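About Zesosholm

Zesosholm operates a sorting and repacking service for returned household goods and toys. Our main facility is in Ollau, with a smaller one in Mohamedi. The company employs 710 people across both sites, most of them in receiving, sorting and packing.

Automation and Our Employees

For most of the company's history, every returned item was picked up, checked and placed by hand. Small parts were the hardest portion of the job. Sets arrive incomplete or mixed with pieces from other sets, and employees in the small-parts section spent full shifts bent over trays. In August we opened the first automated sorting line at Ollau, under a program called Stestus. The line now has 16 stations, and Mohamedi is scheduled to receive its first 2.

Stestus changed the daily work of the small-parts section more than that of any other department. Employees who used to sort by hand now teach the line how items should be handled, review the items it sets aside, and decide what can be repacked. Teaching is done with hand-held grippers. An employee picks up and places ordinary objects with the tool, and the recorded movements are used to prepare the stations for the same kind of task. Much of this work is carried out in furnished rooms, with toys and household items of the sort our customers send back.

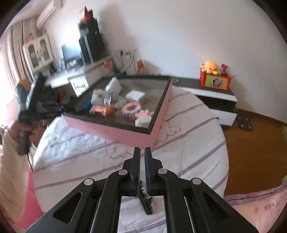
Sivaprasad Acharya
Director of Workplace Transition, Zesosholm

A tray of mixed toys is a standard exercise in our teaching program. Building blocks, plush toys and small figures each call for a different grip, and an experienced sorter already knows the difference. For this reason the company fills teaching positions from its own sorting staff before advertising them elsewhere. Training lasts 14 working days and is paid at the employee's regular rate.

The new positions do not suit everyone. Some employees prefer the pace and company of the packing floor, and they may return to it within the first season without loss of grade. Others have asked for shorter teaching sessions, as holding a gripper for long periods tires the wrist. Sessions were shortened in response, and employees now rotate between teaching and review during each shift.

Muthu Murthy, Head of Operations at Ollau, is responsible for the sorting line and for shift planning. Questions about job changes, training or rotation should be directed to the Office of Workplace Transition, which has a desk at each site.

This page was last revised on April 1, 2023.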